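Search this site
Enter keywords
Go

Site Visit: Drudgate Concentrate Plant, June 2026

Print this page | E-mail this page

Our operations group visited the Arkum plant in Drudgate, which blends the neutral floor cleaner and the restroom descaler used on most of our office accounts. The purpose was to review batch control, drum labeling and the new refill line before the supply contract is renewed.

Blending takes place in 4 jacketed tanks, each with a working volume of 2625 liters. Water is charged first, then surfactant, then the builder, with dye and preservative added last. A sample is drawn from the bottom valve and tested for pH and specific gravity. The batch is held until both results are entered. We asked to see the May records for the descaler and were given them without delay. Two batches had been adjusted with acid and retested. Both adjustments were signed, though one lacked a time.
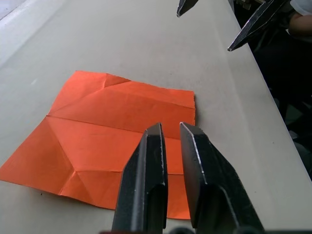 The refill line was supplied by Keskinen and fills five-gallon pails by weight. It was running at 185 pails per hour during our visit, against more than 200 quoted in the sales literature. The operator attributed the difference to foaming at the nozzle. Bottom-up filling would help, but the present pails have too narrow a neck for the longer lance.

Labels carry the dilution ratio in large type on two sides, an improvement on the old single panel. The batch code is still printed on the lid. Lids get swapped in janitor closets, and we repeated our request that the code go on the pail body.

We also looked at the Bandent dispensers being tested in the plant's own washrooms. Metering tips were checked at 75 psi and at normal line pressure. Dilution drifted lean at the higher pressure. Buildings without a regulator on the closet supply should not get these units yet.

Open items: missing time entry, batch code position, pail neck size, regulator list by building.

Print this page | E-mail this page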